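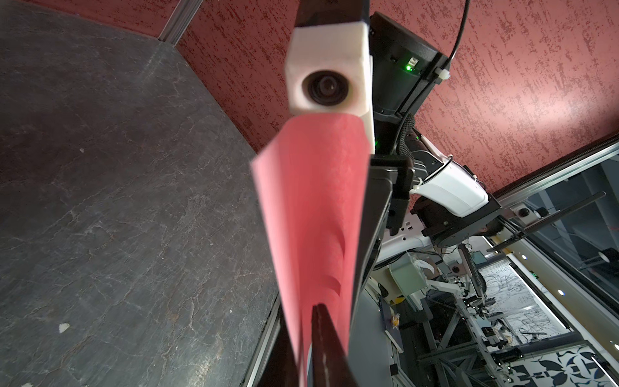

## Onulo: what leaflets say you can do with coloured paper

Onulo is a table of advice about throwing away coloured paper, typed up from recycling leaflets, bin stickers and web pages. It has 631 rows. Each row is one claim, such as "red paper spoils the batch" or "tissue is fine if clean", in the wording we found it in.

Please read that again before you use it. A row tells you that somebody printed a claim. It doesn't tell you the claim is right, and I have my doubts about a good many of them.

### Files

- `claims.csv`: the main table
- `sources.csv`: one line per leaflet or page, with the place and the year if it was printed
- `clashes.csv`: pairs of claims that can't both be followed
- `notes.txt`: spelling fixes and grumbles

### Columns in `claims.csv`

| Column | Meaning |
|---|---|
| `id` | Row number, never reused |
| `source` | Key into `sources.csv` |
| `wording` | The claim, as printed |
| `paper` | Tissue, sugar paper, crepe, card, wrapping, other |
| `colour` | As printed, often blank |
| `verdict` | Yes, no, depends |
| `reason_given` | Blank in 475 rows |
| `typed` | Date of entry |

Look at `reason_given`. Most leaflets tell you what to do and leave it there. Where a reason does turn up it is usually "dye", with no word on which dye or how much of it matters. The scrunch test (crumple it, and if it stays crumpled it goes in the bin for paper) is repeated all over the Fudberg leaflets without a source. I tried to find where it came from and gave up.

### Where the rows came from

Most are from two places, Fudberg and Urnik, and the Urnik pile was mainly one cupboard's worth of old leaflets. So don't use this to say what "most towns" advise. Somebody will anyway.

The Kaushik list was merged in later. It had already been tidied by whoever made it, and "pink", "rose" and "salmon" had all been turned into `red`. We can't undo that. Filter on `source` if colour matters to you.

### Known problems

- `verdict = depends` covers too much. It holds both "ask your council" and plain muddle.
- Crepe and tissue get mixed up in the sources, so they are mixed up here.
- Undated leaflets may be decades old. A blank year does not mean recent.
- At least 5 rows are near copies of each other. I left them in, as the wording differs slightly.
- Glitter has no column of its own. It is under `other`, and I regret it.

### Things I wouldn't do with it

Train a bin-sorting app on it and tell people it knows the rules. Work out a "share of paper recycled" from it, as there are no weights or amounts anywhere in these files. Quote a single row as policy.

### Changes

**29/03/2021**: Kaushik rows added. Verdicts for wrapping paper checked again against the leaflets, and 8 of them changed.

**Before that**: no log was kept.

### Corrections

Send the row `id` and a scan of the source. "Everyone knows you can't recycle red paper" is not a source, though it has been sent in more than once.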